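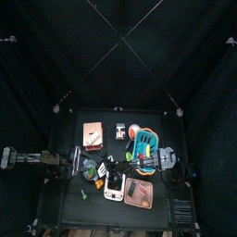 Home | Kitchen | Workshop | Paperwork | Medicine Cabinet | Search

Keeping Prescriptions and Pharmacy Paperwork in Order at Home

Most households end up with medicines in three or four different spots: the bathroom cabinet, a kitchen shelf, a nightstand, a purse. The paperwork gets even more scattered. These are the things we do at our house, where two people take daily prescriptions and one of them takes a lot of them.

Pick one cupboard

Use a cupboard in the kitchen or hallway, away from the stove, the dishwasher and the sink. A bathroom is a poor choice. Showers make the air damp, and tablets left in a damp room can soften or crumble before their date. If small children live with you or visit, choose a high cupboard and put a latch on it. Anything the label says to refrigerate goes in a lidded box on a middle shelf of the fridge, not in the door.

Keep everything in its original container until you fill the weekly organizer. The label has the strength, the prescriber, the prescription number and the refills left, and you will want all of them sooner or later. Leave the cotton out once a bottle is open.

Filling the weekly organizer

Do it at a table with good light, with a clean dish towel laid flat so dropped tablets don't roll. Put all the bottles on the left. Fill one medicine at a time across the whole week, then move that bottle to the right before opening the next. If the phone rings, finish the bottle in your hand first.

Ask the pharmacist before putting something in an organizer for the first time. Some tablets have to stay in the bottle they came in. The same goes for cutting tablets. A scored line usually means it can be split, but extended-release tablets generally should not be, and a kitchen knife does a bad job on any of them. Get a tablet splitter and wash it after use.

We use a Konditz organizer with 4 compartments per day. The lids were stiff at first. If you have sore hands, try the lids in the store before you buy.

The medicine list

Write one list and keep it current. For each item put the name, strength, how much, when, what it is for and who prescribed it. Add vitamins, eye drops, creams and anything bought off the shelf. Write allergies at the top. Print it in large type and keep copies in these spots:

- inside the cupboard door
- in each person's wallet
- in the glove compartment
- with whoever would come to the hospital with you

When something changes, throw out all the old copies the same day. An old list is worse than none if somebody in an emergency room reads from it.

Watch the units when you copy. 1000 mcg is 1 mg, and vitamin B12 in particular is sold under either label. Copy exactly what the bottle says and do not convert in your head.

Refills

Mark the calendar 8 days before each bottle runs out. That leaves enough time for the pharmacy to call the doctor if no refills remain, and for a holiday weekend to get in the way. Many pharmacies will line up your refills so they can all be picked up on one trip. You generally have to ask for it.

Check the bag at the counter. Look at the name, the strength and the tablets themselves. If they are a different shape or color from last time, it may only be a different manufacturer, but ask before you leave.

Receipts and plan mail

Buy an accordion file and label the pockets Pharmacy, Doctor, Plan and Unpaid. We have had a Clitari one for years and the elastic has finally gone, so now it closes with a rubber band. Pharmacy receipts on thermal paper fade, sometimes within a few months. Photocopy the ones you need for taxes or a spending account, and staple the copy to the original.

When a statement from your plan comes, match it against the receipts before you file it. Put a check mark on both. If an amount looks wrong, call while the paper is in front of you, and write the time of the call and the answer you got on the statement itself. Keep the plan's drug list for the current year and recycle last year's once the new one arrives.

Getting rid of old medicine

Go through the cupboard in spring and again in October. Take expired items to a pharmacy drop box or a local take-back event. The Skascombe pharmacy keeps its box by the front entrance, open until 6 p.m. If nothing like that is nearby, mix the tablets with used coffee grounds or cat litter, seal them in a bag and put it in the household trash. A few medicines have their own disposal directions, so read the leaflet first. Scratch out or peel off the label before the bottle goes in the recycling. Needles go in a proper sharps container.

Comments

kaushik wrote:
Good tip about the dish towel. I use a rimmed baking sheet and the tablets stay put.

porchlight wrote:
If the label is too small to read, ask for large print. Mine does it for free, and they put on easy-open caps too. I only had to ask once.

tworivers wrote:
Does anyone know if the drop box takes inhalers? Ours has a sign that says no liquids but doesn't mention them.

porchlight wrote:
@tworivers Ours won't take them. Call first, it depends on the place.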